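4.2 Shared mugs and the hygiene claim

The case against shared crockery in offices is usually made on grounds of cleanliness. We think it is weaker than its supporters suggest. The most cited version, set out by Matheson, holds that staff who drink from communal mugs fall ill more often than staff who bring their own, and that employers should therefore stop supplying them. The argument has been repeated so widely in trade guidance that it is now rarely given with its source. When we went back to the source, we found a survey in which people were asked to remember both their colds and their drinking habits over a whole winter. Few of us could do either with any accuracy.

There is also the question of who brings a mug from home. In our own interviews these were mostly people with a fixed desk and a drawer to keep things in. Staff who moved between sites, or who worked evenings, used whatever was in the cupboard. The two groups differ in their hours, in their travel and very likely in their pay, and any of these could bear on how often they catch a cold. Matheson mentions working hours once, in a footnote, and makes no adjustment for them.
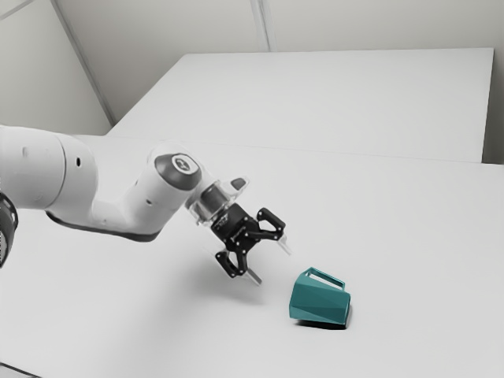
Figure 3. Faceted mug lying on its side on a white table.

We do not claim that the shared mug is harmless. A mug rinsed under a cold tap and put back on the shelf is a poor advertisement for any workplace kitchen, and several of the people we spoke to described exactly that. Our complaint is with the step from "some mugs are badly washed" to "sharing is the cause". A private mug can be badly washed too. One respondent at the Gresosgate office told us, with some pride, that hers had not seen washing-up liquid in years. Under the Matheson coding she would have been placed in the low-risk group.

Of the 64 people who agreed to be interviewed, 58 answered the full set of questions on washing. The remaining interviews were cut short by meetings and have been left out of this section. Itzel Arellano carried out the interviews at Gresosgate and Marisol Espinoza those at Wamik, using the same schedule. We had expected the two offices to differ, given that Wamik has a dishwasher and Gresosgate does not. The answers were closer than that would suggest. Almost 4 in ten of those at Wamik said they washed their mug by hand anyway, on the grounds that the machine was either full or still running when they wanted a drink.

This should make us wary of the second common claim, that the problem can be solved by buying equipment. The Caveo scheme, which placed dishwashers in small offices and then reported a rise in "kitchen confidence", is often offered as proof. Kitchen confidence was measured with two questions, both put to office managers and neither to the people using the kitchen. A manager who has just taken delivery of a new appliance is not well placed to say that it made no difference. The follow-up in March used the same questions and the same managers.
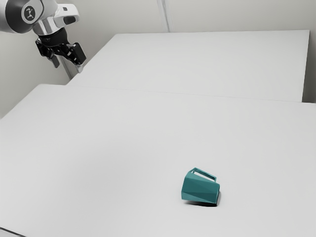 A fairer test would look at the mugs themselves and would leave memory out of it. Swabs taken at set times, from shared and private mugs in the same kitchen, would at least tell us whether the two differ in the way the argument needs them to. Even then, a dirty surface is some distance from an illness, and we would want to see that distance covered with evidence before anyone rewrote a staff handbook. We did not take swabs. Our interviews cannot show that sharing is safe, and readers who want to use them for that purpose should be as doubtful of us as we have been of Matheson.

What the interviews do show is that the words "own mug" and "shared mug" hide a good deal of movement between the two. People borrowed, lost and adopted mugs throughout the year. Several could not say whether the one they were holding had come from home. A category that respondents themselves cannot apply is a doubtful basis for a health claim, and section 4.3 looks at how earlier surveys dealt with such cases, where they dealt with them at all.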